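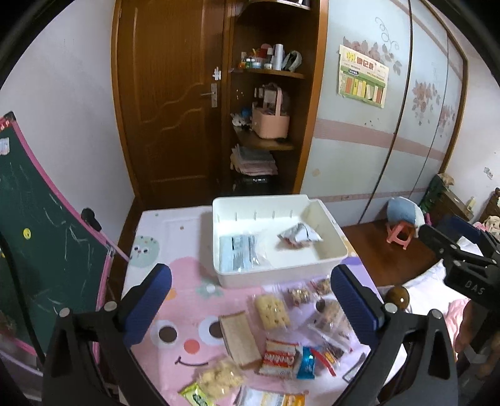
488 words · Reading time: 2 minutes

Home | Animals | Space | Machines | Ask Us | Games

How do you pick the right fingers for a robot?
December
By Guoqing Lu

Pick up a pencil. Now pick up a grape. You did not stop to think about it, but your hand did two different jobs. For the pencil, your fingers closed until they met something hard. For the grape, they stopped sooner so you didn't squash it.

A robot has to be taught both jobs. It also needs fingers that are good at them. The part of a robot that holds things is called a gripper, and people who build robots spend a lot of time trying out different ones.

The gripper in the photo has two fingers with a dark blue pad on each tip. The pads face each other, a little like your thumb and first finger when you are about to pinch something. This kind is held in a person's hand. A person moves it, and a camera on it records what happens. Later, a robot can learn from the recordings.

Why snacks?

Snack packets are a hard test. A wafer in its wrapper is stiff in the middle, but the ends of the wrapper can bend. A bag of puffed snacks is mostly air, and if you squeeze it too much you get crumbs. Small candies slide around inside their bag, so the bag changes shape as you lift it. Foil is shiny, and shiny things can confuse a camera.

The white tray at the back of the table gives the packets somewhere to go. A tester might try to lift each snack off the mat and set it down inside the low walls. If the same snacks are used with every gripper, the test is fair.

Soft pads or hard pads?

Boyang Fang tests grippers at a small workshop called Odano. She compared two sets of pads, one soft and one hard. Each set had 232 tries.

The soft pads were better with bags. They bent a little and held on to the wrinkles. The hard pads were better with flat things like crackers, because they could get under an edge. Neither set was good at picking up a single thin wrapper lying flat on a table. "It just slides away," Boyang says. "My own fingers have trouble with that one."

She writes down every drop. She also writes down where on the packet the pads were, as a bag held near its top corner swings, and one held in the middle doesn't swing so much.

Try it yourself

You need two wooden spoons, some tape, a kitchen sponge and six things from the cupboard. Ask a grown-up which things you can use.

1. Hold one spoon in each hand. Try to lift each thing into a bowl.
2. Ask a grown-up to cut the sponge in half. Tape one piece to each spoon.
3. Try all six things again.
4. Make a chart. Which ones got easier? Did any get harder?

Words to know

Gripper: the part of a robot that holds things.
Pad: the part of a gripper's finger that touches the object.
Fair test: a test where you change only one thing at a time.

Comments

Weidong Lu: We did the spoon test in class. The sponge helped with the tea bag but the marble was still really hard.

Jinlong Fan: Can a gripper have three fingers?

Guoqing Lu: Yes, Jinlong. Some have three or more. They can hold round things well, but there is more to control.

Baoshan Pan: my sister dropped the raisins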